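Six weeks with the Wukon bench kit

I said in August that I'd write up the Wukon kit once we'd had it long enough to stop being silly about it. Six weeks on I'm still a bit silly about it, so you'll have to put up with that.

What you get from Rirnel is a cobot arm, a two-fingered gripper, the controller and a year of their planning software. We paid for the second licence too, so two arms can share one bench. Marina Xenos did most of the setting up and had the first arm moving in 42 minutes, including the time she spent looking for the right hex key (it was in the lid of the box, under the foam).

The thing I love most is hand guiding. You hold a button, push the arm where you want it, let go, and it remembers. No code, no pendant full of tiny menus! Nadine Jaber had never touched a robot before and by lunchtime she'd taught it to go down to a purple plate sitting among our clear boxes, which is a fussier job than it sounds when everything is packed corner to corner.
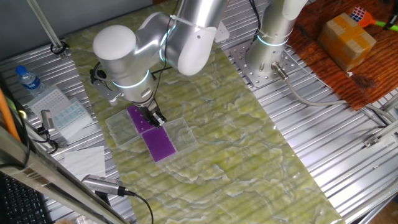

The gripper fingers are the part I'd worried about. Plates are thin-edged and slippery, and our old Prarex used to squeeze them like a lemon. On the Wukon you set the force in steps and save it with each position, so a soft grip stays soft. We've logged 525 plate moves so far and dropped three, all on the first day and all my doing.

Grumbles? A few. The cable along the outside of the arm needs tying with care or it pulls at full stretch. The manual is a bad translation of a good manual. And the spare fingers cost 1288 for a set, before tax, and that stung — Themis Karras went rather quiet when I showed him the quote.

Next job is getting both arms to hand plates to each other. Dionysis Spanos reckons the shared zone settings will do it as they are, and I'll post the settings file when we've tried it.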